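Search the forum Go

Dusty-looking gray tabletop, is it dirt or the finish?
Posted by Kilik, November, 9:40 pm
Views: 2,412

So I picked up a secondhand worktable with a mottled gray top and I can't get it to look clean. I've wiped it with dish soap twice and then plain water, and I still see pale blotches all over it. From across the room you'd swear I never dust! The background behind it is white too, which doesn't help.
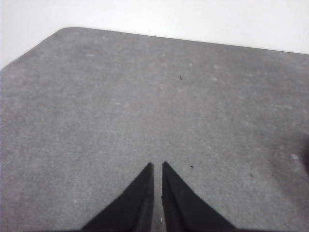
My gray top, far edge and the rounded corner

I'd like to use it for cutting fabric, so I don't want to put anything oily on it. Do I keep scrubbing or leave it alone?

Nastov
Posts: 3,659

Leave it alone for now. Plenty of gray tops are speckled on purpose and a matte one always reads a bit dusty (mine drives my sister crazy). Wipe one small patch with a damp white cloth. If the cloth stays clean, you're looking at the pattern. If it comes up gray, rinse and go again, then dry it with a towel so you don't leave soap film behind. Skip the scouring pads, they can leave shiny spots on a matte finish and those don't come out.

Stamatopoulos
Posts: 153

Just put a tablecloth on it lol

Nundirano
Posts: 3,753

What Nastov said, and also run a scrap of your lightest fabric over it before you cut anything good. I skipped that once and got a smudge right down the front of a cream curtain panel.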